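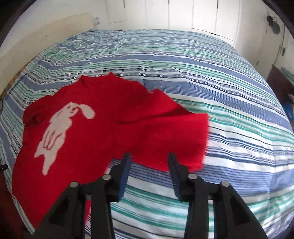
3.2 Collecting the garment demonstrations

All demos by hand, no teleop. Operator holds the gripper, walks up to the bed, does the fold. We tried remote control first on the Trasberg arm — too slow for knitwear, operators kept overshooting the sleeve. Kept 7 of those runs for the comparison in 3.4, dropped the rest.

Final set is 143 folds. Two operators (Vass, Szekeres), same instructions for both: sleeves in, then body, then smooth.

Figure 2. Hand-held gripper near the sleeve of a red knitted sweater, on a striped duvet. Wide-angle view from the tool.

Sweaters start rumpled on purpose. Operator drops the garment from chest height and doesnt fix it. Flat starts gave us a policy that only worked on flat starts, see Jakab's notes in the appendix.

Patterned bedding was left as is. Segmentation suffers a bit on stripes, but plain sheets made the Kovstead split look better then it should.

Finger gap is logged at every step along with tool pose. Demos where tracking dropped out were cut by Magyar, by eye. Each takes nearly 200 seconds to check — slow, and we have no good automatic test for it yet.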